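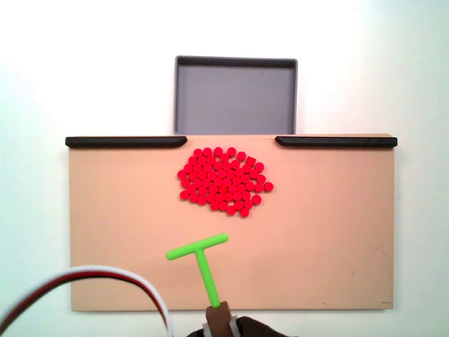

Does the Harklow business support grant cover weeks we chose to close?

Posted by prasertsri_kitchen in Local Restrictions and Support

We run a small cafe with 44 seats on the Wilesby side of the town line. Harklow went into the higher tier first and our trade dropped by about 70 percent, so we closed for two weeks before the order reached Wilesby. The form asks for "dates of mandated closure" and has one box for a start date. Do I enter the date we shut or the date of the order? Rateable address is Wilesby, mailing address is Harklow.

Cor Jacobs
Enter the date of the order. The closure grant is tied to the legal restriction at the rateable address, and the mailing address has no bearing on it. Your two earlier weeks are voluntary closure for this purpose.
There is a separate discretionary fund for loss of trade before an order - same portal, second tab. Ours paid $900 per qualifying period. You need sales records for the weeks claimed and for the same weeks a year earlier. If you were not open the year before, they accept an average of the three prior months.
Submit the two claims separately. A combined claim gets returned and you lose your place in line.

mormont_rd
we just put the date we shut and got paid, didn't hear anything after

Cor Jacobs
They are auditing those through July. If the date is wrong, send a correction through the portal within 7 days of any letter. After that it is treated as an overpayment and the full amount is recovered.

tillside
Call them. The form changed again last month I think.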